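An Afternoon at the Lisar Workshop

Reading time: 5 min

January 2021

I'd been meaning to get over to Lisar for ages. It's a shared workshop in the old part of Sotelo, up a side street behind a tire shop, and I must have driven past it a hundred times without knowing it was there. I finally went because a guy on a forum I read posted that they had a two-armed robot going, built mostly by members in their spare time, and that visitors were welcome as long as they wore a mask and didn't lean on anything. Well, I can manage that! (Mostly. I did lean on a drill press and got a look.)

First, parking. There isn't any. I left the car by the river and walked up, and if you're coming with anything heavy you'll want to ask about the yard gate first. Inside you get a long room with benches down one side, a wood area with a door that shuts, and then a corner at the back that they call the Golent corner, Golent being the name of the robot project. It has been running since July and takes up a lot more floor than it did then, according to the woman who signed me in.

I got the bench tour first. There's a nice little lathe, a couple of 3D printers that were both busy, and a laser cutter with a sign-up sheet full for days ahead. But I was really there for the robot, and I think it showed, as my guide cut the laser cutter speech short and took me to the back.

The job they've picked for it is furniture. White plastic stuff, the sort of light table you'd have out on a patio. I had expected blocks, or a cup going from one side to the other, since that's what every robot video I've ever watched seems to have in it. Furniture is much more fun to stand and look at. It's big, it slides around, and the two arms have to share it. They work down at floor level over a big sheet of black plastic, which gets rucked up as things move about on it, and I did wonder how much that matters to the cameras. A lot, was the answer! Folds shine, and shine is a nuisance.

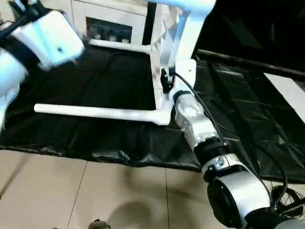 What surprised me was how much of the talk was about cables. I'd come with a list of questions about software and brains and all that, and we spent the first good while on where a wire goes when a wrist turns. Leave it too short and it pulls at the connector, leave it too long and it hooks on whatever the arm is reaching around. They've been through several ways of routing them and nobody in the group seemed to think the current one was the last. I know that feeling from my own garage, where I have a small plotter that has eaten two of its own ribbon cables.

We talked money too, because I always ask. The first plan had a budget of 2000 dollars, which everybody now laughs about. They were past 3000 before there was a second arm, and they've stopped adding it up in front of visitors. Some of the parts came secondhand from a firm called Flolard that was clearing out a storeroom, and those were the bargain of the whole thing: 300 dollars for a crate, with enough good joints in it to save the project. The rest is members' own money and a lot of evenings. There are seven regulars on it at the moment. One does nothing but brackets, and is very happy doing nothing but brackets.

I asked what the hard part was, thinking they'd say the gripping. It's partly that. A round leg is awkward to hold, and smooth plastic gives you very little to bite on. But the bigger headache is having two hands on one object. If one arm thinks the table is a finger's width to the left of where the other arm thinks it is, they end up fighting each other through the plastic, and you get a lot of creaking and then somebody reaches for the stop button. Legs go in at the corners, and a corner is where both arms want to be at once, so they have to be taught some manners. 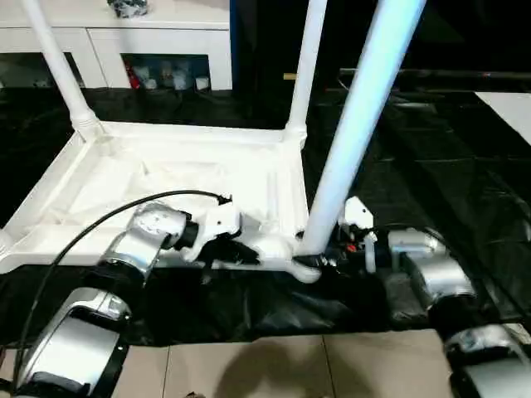
I liked how relaxed they were about all this. I've been to places where you only get shown the polished bit, and the minute something needs adjusting you're steered off to the coffee. At Lisar I was handed a notebook and allowed to read through the entries, which included a whole page on tape. Matte tape, gloss tape, tape that leaves gunk behind. I took a photo of that page for myself, as I'd made the same mistake at home with the gunky kind.

A few practical things if you're thinking of going. It's chilly at the back, so keep your coat on. The floor there is tile and hard on the knees, and you'll want to crouch to see anything properly, so old jeans. They ask you to stay behind the line while the arms have power, and please do. The coffee is an honor jar and it's decent. Kids are fine on open afternoons if they stay with you, though I'd say the robot corner would test a small child's patience, as there's plenty of waiting between the exciting parts.

I stayed far longer than I'd planned and came away wanting to rip all the wiring out of my plotter and start over, which I've now done, and it's in bits on the kitchen table. I'm going back when the weather's better. They're talking about trying chairs next, and I've promised to bring over an old stool from my shed that has beaten every wrench I own.

Contact | Copyright 2021, all rights reserved | Back to top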